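Gripper Trials FAQ
Last updated 2025-12-26

Short answers to what keeps landing in the inbox. Will tidy up when there's time.

What are you comparing?

Two grippers on the same small arm. The Brukach is a two-finger parallel type with firm pads. The Sisby is also two fingers but the tips are softer and give a bit when they touch something. Same arm, same controller, same table, same toys. Only the hand changes.

Why toy food?

Cheap, light, easy to replace. Odd shapes too. A strawberry tapers, a bottle rolls, an orange slice lies flat and is a pain to get a fingertip under. Good mix for a small hand.

Can I send you my gripper to test?

Maybe. Needs a standard bolt pattern and a cable we can plug in without cutting anything. Write first, please don't just ship it. We still have a box from March with no return adress on it.

Which one is better?

Depends on the item. So far:
Strawberries -- Sisby, easily. Brukach pads tend to squirt them sideways.
Bottle -- Brukach. Holds it straight on the way up. Sisby lets it swing.
Orange slice -- neither one is great. Sisby a little ahead.
Bowls -- Brukach, by the rim. Sisby tips bend back if the bowl is gripped off center.

How many tries per item?

Nine with each gripper. If the arm faults out for a reason that has nothing to do with the hand (network drop, e-stop) we throw that try out and run it again.

What counts as a success?

Item gets picked up, gets to where it was sent, stays there after the fingers open. Dropped and landed in the right spot by luck = fail. We argued over that one for a while.

Do you reset the table the same way every time?

Close to it. We place things by eye from a printed sheet. Not to the millimeter and we don't want it that way, a gripper that only works on perfect placement is no use to us.

What controller?

A Lendora box, stock firmware. Tried the Ouellet controller for a few days. Smoother motion, yes, but the gripper commands lagged by nearly 5 seconds when the log was turned on. Could be our setup. Went back to the Lendora and have not had time to look into it again.

Can I use the Ouellet anyway?

Sure. Turn the logging off and check your finger timing before you run anything you care about.

Wrist camera or overhead camera?

We look at both. Wrist view is best for the last little bit before the fingers close. Overhead is better for working out what went wrong afterward, because you get the whole layout in one look.

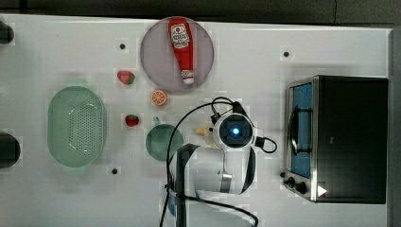 Overhead view, toy kitchen layout with the toaster oven at right.

My overhead view loses things under the arm. Fix?

Park the arm lower, away from the items, before you grab the reference shot. Even then the wrist can hide part of something, a bowl in our case. Moving the camera off to one side helps but then your plate turns into an egg shape and the placement sheet stops matching. We live with the overlap.

What about the cable?

Leave slack, but not loops big enough to sweep the table. A cable dragging a toy looks just like a bad grasp in the log. Three of our early fails with the Sisby were cable, not gripper. Those got rerun.

Does the toaster oven door count as a test?

Separate test, not in the results yet. Pulling a door is a different kind of load and the soft tips slip on it. Want to try a rubber sleeve first.

How hard do you squeeze?

Lowest setting that holds the item for 6 seconds in the air. We find it once per item per gripper, then leave it alone. Please don't copy our settings over to a different hand, they won't mean anything.

How long to swap grippers?

A few minutes for the bolts, longer for everything after. Recheck the tool offset. Every time. Skipping it gave us a whole afternoon of fingers closing just short of teh bottle.

Do soft tips wear out?

Yes. Look for shiny patches near the ends. We change both tips together so they match. The Brukach pads haven't needed changing yet.

Where is the raw data?

Being cleaned up. The file names are a mess right now and two folders have the grippers swapped. Ask through the contact form if you need one item in particular and we'll see what we can dig out.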